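The confidence number is not your friend

September 14, 2025
Posted by Griet Verstraete
Filed under: perception, grumbling

I have now sat through two talks this year in which somebody put up a slide saying that grasp planning is "basically solved" for tabletop work. I'd like to borrow those people for an afternoon.

We've been trying out Wurkier, the planning layer that Civbridge resells, on our two-armed bench. The pitch is simple enough. You give it a camera stream and a goal in plain words, and it gives you back ranked grasp candidates with a score on each. Then Bakker, our own rather elderly motion code, takes the top one and works out how to get there without the arms hitting each other. Bram Goossens wrote most of Bakker and is touchy about the word elderly.
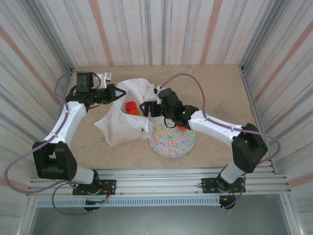
My complaint is with the scores. Wurkier gives every candidate a number between nought and one, and everyone downstream treats it as a probability, which it plainly isn't. I went through 400 logged candidates by hand and the ones above 0.9 were hardly better than the ones at 0.7. Soft things make it worse. A crumpled white plastic bag with a red ball and an orange ball in it has no shape worth the name, and the planner wants to treat the bag as a bowl with firm sides. So you get a beautiful, confident grasp on a rim that will fold the moment a finger leans on it. The balls themselves it likes very much, as well it might, but a sphere fitted in free space takes no account of the plastic bunched up next to it. Arnaldo Guerreiro thinks we should fit our own calibration curve on top and stop moaning. Perhaps. I'd want a good deal more data before I trusted a curve fitted to one table.

The other thing that bothers me is the empty-surface test, which is the first thing I run on any perception software and which vendors seem never to run at all. Point the wrist camera at bare table, ask for grasps, and see what comes back. The right answer is an empty list. Out of 225 views Wurkier returned an empty list 28 times. The rest of the time it found me something to pick up.

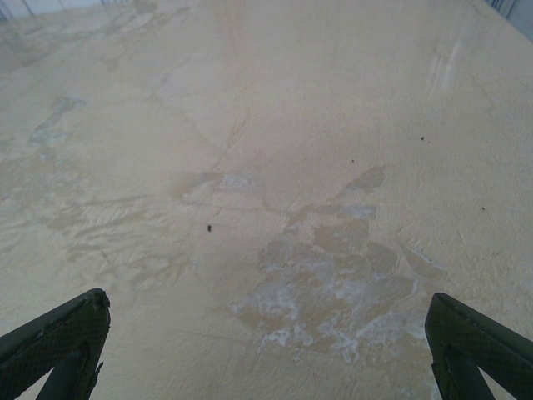

Wrist view between the open fingers: stains, hairline cracks and a few dark specks.

You can see the temptation. The big stain has a jagged outline and a pale streaky patch inside it, and if all you have ever learned is that edges mean objects, then fine, it's an object. But we have depth as well, and depth says flat. Hauwa Ezeani dug into the config and found that the depth check is switched off by default "for speed". Turning it on cost us 3 milliseconds per view on our machine. I wrote to support about this in January and got back a link to the getting started page.

With the check on, the false grasps on bare table mostly went away, and the scores on the bag got no better whatsoever. Two separate faults, then, and only one of them has a switch.

We'll keep Wurkier for the boxes and blocks, where it does a decent job. For bags I've gone back to Bram's old rule-based picker, which is slow and ugly and at least refuses to answer when it has no idea. Next up is Prernport, which claims to report "true uncertainty". I've asked for the test set they used to show that, and will post it here if it arrives.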